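Workshop notebook, textile conservation and coatings bench
July 2024

Subject: reproofing trial, Vandar cotton canopy cloth

The second batch of Vandar cloth was received and logged at 2,273 grams, including the cardboard core. The core was removed and weighed separately. Net weight is recorded in the stores ledger.

Swatches were cut on the bias and labelled in pencil. The Brivia wax emulsion was diluted according to the January method, with 500 millilitres of emulsion to 600 of distilled water. The colour of the bath was slightly greyer than in the previous trial - the Swanson stirrer may need cleaning. 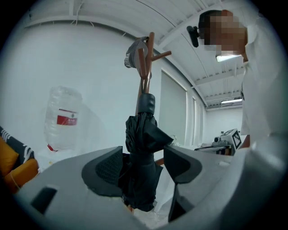 Black umbrella, furled.

Swatches 1 to 6 were dipped and hung on the line. Drying was slower than expected and the window was left open until the centre of each swatch felt dry to the touch. Two showed a tide mark along the lower hem. These have been set aside and should not be used for the spray test.

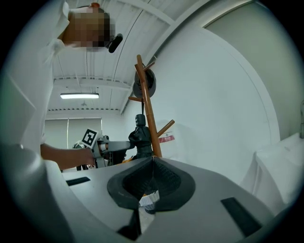 Spray test

The Grallero nozzle was fixed above the sample ring and run at the low setting. Total water used was 1,073 millilitres. Swatch 3 beaded well. Swatch 5 wetted through at the fold, as it did in January. 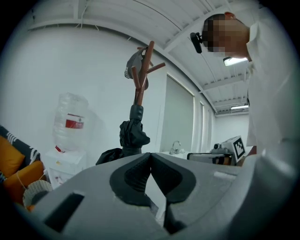
Fold lines remain the principal weakness of the wax finish. The emulsion cracks where cloth is creased sharply and repeatedly, and a flat swatch does not test for this. A canopy bunched around its shaft, like the black one near the coat rack, has wrinkles a flat swatch lacks. The next set will therefore be gathered by hand and tied before spraying. Colleagues using the bath are asked to replace the lid and initial the label.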